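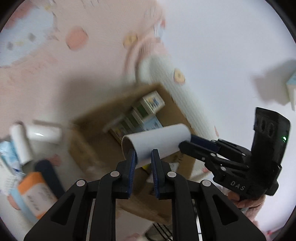 One visitor asked, before the coats were even off, whether the robots would be doing anything or whether it was all going to be slides. There were four slides. The rest of the open day at the Zurivley workshop was spent at the tables, and most of it on packing.

Packing is what Gralano has been working on since March. The company wants an arm that can fill a mixed box of household goods, the sort a chemist's or a corner shop sends out, where no two orders are alike. A line that handles one product all day can be built with fixed tooling. Mixed orders still go through by hand nearly everywhere, and that was the subject of the day.

The method on show starts with people. They do the job with hand-held grippers that have two padded fingers, and the recordings are used to train the arm. A white roll with a cardboard core is a good test piece. It is light, it wants to turn when it is pinched, and it is easier to manage with a gripper at each end. Boxed goods are simpler, as they have flat sides and stand up by themselves once they are in the carton.

Staff said they have collected over 3,000 recordings so far. The first 496 were thrown out when the way of marking the start and finish of a task was changed. They were quite open about this, and about the time it took to catch up again.

After the talk, members were able to try the grippers. The usual mistake is to squeeze too hard. The second is to look at your hands and forget where the box is. Most people could pick up a carton on the first go and had trouble with anything round. Passing an item from one gripper to the other took longer to learn, and a few of us were still at it when the tea came out.

The arm was shown last. It is called Tovanau and stands at the far end of the workshop behind a low rail. It was given 11 items to put away and managed all but 2. One was a soft packet that folded in half, and the other rolled under the edge of the tray, where the arm could not reach it. The run was slow, and a person would have finished well ahead of it. Gralano's view is that speed can wait until the dropped items are dealt with.

Questions were mainly about cost and about jobs. There was no price to give, as nothing is on sale yet. On jobs, the answer was that the first trial will be on returned goods at the Sarantis depot, where the sorting shift has been hard to fill.

Parking at Zurivley is tight, so please share cars if you go to the next one. Flat shoes are needed in the workshop, and bags have to be left at the front desk.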